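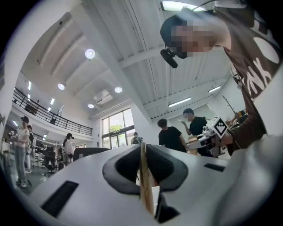

Slide 1. Two of the hand-held grippers, one with a thin strip of wood between its fingers.

Right, hello everyone, thanks for coming in on a Saturday. Kendra Gagnon, I run the packing floor at Pustex.

So, people hear "automation" and picture a fence with an arm behind it. For us it started with people on their feet all day, holding these white things. (Pause, let them look.) You do the job with the gripper, it records how you did it, and that's what the arm learns from. We needed 1,000 good goes before Mrema would even switch theirs on. We ended up with 1,581 - my lot are competitive!

What changed, then. Four of my packers moved over to recording in October and I thought they'd hate it. Two did, for a while. Sore wrists, mostly, so we swap every hour now and I'd tell anyone to do that from day one.

The bigger thing was talk. Packers who'd never been asked how they pick up a thin piece were suddenly arguing about it at lunch. Do the story about the left-handers if there's time.

Pay - don't skip this, someone will ask. Recording goes on the higher rate. It took us far too long to agree that and I should've pushed harder.

Next slide, the old rota against the new one. Then over to questions.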